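Village hall kitchen gets its drawers back

Mestetthorpe, 20 Aug 2019

The kitchen at Mestetthorpe village hall is open for bookings again after being closed for most of the summer for a clear-out, a repaint and a change in the way everything is stored.

Regular users will notice the difference as soon as they open the cupboards. The deep drawers under the serving hatch, which for years held a mixture of cling film, string, tea towels, candles and old raffle tickets, have been emptied. Wraps, foil and bags now live in black mesh baskets on the shelves, so that people hiring the hall can find what they need without taking everything out first.

The work was paid for with 2000 pounds left over from the roof appeal, which closed last year. Most of that went on paint, a new tap and the repair of two cupboard doors. The baskets and other storage were bought with what was left.

Ursina Haslinger, who runs the Dokdale lunch club and uses the kitchen more than anyone, drew up the plan. She had asked for the change several times.

"We cook for 42 people, and we were losing the first part of every session to looking for things," she said. "Somebody would buy a new roll of foil because they couldn't see the old one, and then there would be a third one at the back. When we emptied the drawers we found 17 rolls of one sort or another. Some were nearly finished and some had never been opened."

The usable rolls have been kept and will be worked through before any more are bought. Anything without a box was taken home by helpers.

Luzius Steiner, who looks after bookings, said the hall had looked at fitting new drawers but decided against it.

"The quote from Ruchti was fair, but it would have taken all the money and we would still have had a drawer that you can't see into," he said. "With mesh you can see from the front what is in the basket. You can also lift it out, put it on the worktop while you are busy, and put it back when you have finished."

The baskets are the open kind often sold for desks and paperwork. They are made of black expanded metal, with a solid metal edge and small feet underneath. Mr Steiner said one of the attractions was that crumbs drop through and the whole thing can be wiped or rinsed.

A storage afternoon was held this month so that hirers could try out the arrangement before the shelves were fixed at their final height. People were asked to bring their own views on what should go where, and there were plenty. The lunch club wanted wraps and foil nearest the hatch. The playgroup wanted them as high as possible. The Rornatau dance evenings, which only use the kitchen for drinks, asked for one clear shelf for glasses and did not mind about the rest.
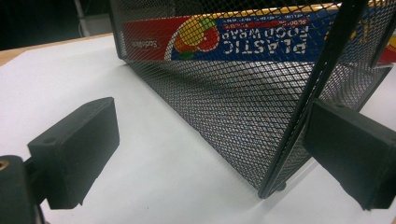
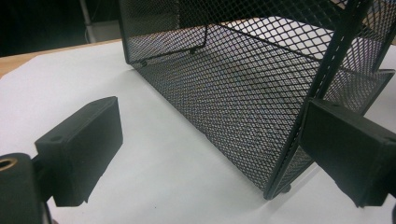
A black mesh basket at the Mestetthorpe hall kitchen storage afternoon.

The shelf heights caused the most discussion. A long box of food wrap takes up a good deal of a basket, and several people pointed out that if the shelf above is too low the basket has to be tipped to get it in or out. The gap has now been made larger on the two lower shelves, and the upper shelf has been kept for lighter things such as paper napkins and cake cases.

It was also agreed that boxes of wrap should be laid flat and not stood on end. Balthasar Oberholzer, who fixed the shelves, said that standing them up had been tried first.

"They fell over every time you took one out," he said. "Lying down they stay put. It uses more shelf, but we have the shelf now."

He has put a thin batten along the front of each shelf so that the baskets cannot slide forward. The feet catch against it, and the basket needs a small lift to clear it. Hirers are asked not to drag the baskets over the batten, as the paint is new and marks easily.

The playgroup's concern about height has been dealt with in a different way. Food wrap and foil boxes have a cutting edge, and the group did not want them within reach of small children during its morning sessions. Two of the baskets will therefore be moved to the tall cupboard by the back door before each playgroup session and returned afterwards. The cupboard has a catch, and a note inside the door says which baskets belong there.

Édgar Benavides, who helps at the playgroup, said he was happy with this as long as it was kept up.

"It only takes a minute, but it does need doing each time," he said. "We have put it on our opening list along with the gate and the heater."

Labels will be added to the baskets shortly. The first set, written on card and tied on with string, did not survive the washing-up, and plastic tags have been ordered. Until they arrive, a plan of the shelves is pinned up next to the fridge. It shows wraps and foil on the left, food bags in the middle, and cloths and tea towels on the right.

A few other things have changed in the kitchen. The large tea urn has moved to the end of the worktop, closer to the socket, and should be left there. The old bread bin has gone. The first aid box is still on the wall beside the sink, and has been restocked. Baking trays are now kept upright in the narrow cupboard next to the oven, where the brooms used to be, and the brooms are in the passage.

The walls have been painted off-white and the woodwork pale grey. Jonas Gruber, who did most of the painting over several evenings, has asked people not to use sticky tape on either colour. There is a cork board by the door for notices, and pins are in the dish on the windowsill.

The cost of hiring the kitchen with the hall stays the same. Hirers may use the wraps, foil and bags in the baskets for small amounts of leftovers, but anyone catering for a larger party is asked to bring their own. If a roll is finished, the empty box should be taken out of the basket and left on the worktop, so that it can be seen and replaced. Full rubbish bags go in the bins at the side of the building, as before.

Ms Haslinger said the lunch club had already had its first session in the new kitchen and that serving had gone smoothly, apart from a search for the potato peelers. These had been put in with the tea towels and have since been moved to the cutlery tray.

There is still some money set aside for a few more baskets if they are needed. Mr Steiner said he would prefer to wait until everyone had used the kitchen for a while before buying any.

"We filled those drawers because we had them," he said. "I would like to see what people really use before we make more room."

A box of items that nobody has claimed is being kept in the passage until the end of August. It includes three casserole lids, a cake stand, a green thermos flask, a set of fish knives and several plastic tubs with names on the bottom that can no longer be read. Anything left after that will go to the jumble sale.

Bookings for the autumn can be made with Mr Steiner at the hall on any morning when the lunch club is in, or by leaving a note in the box at the main door. Groups that use the kitchen regularly are asked to send one person to be shown the shelves and the new tap, which turns the opposite way to the old one.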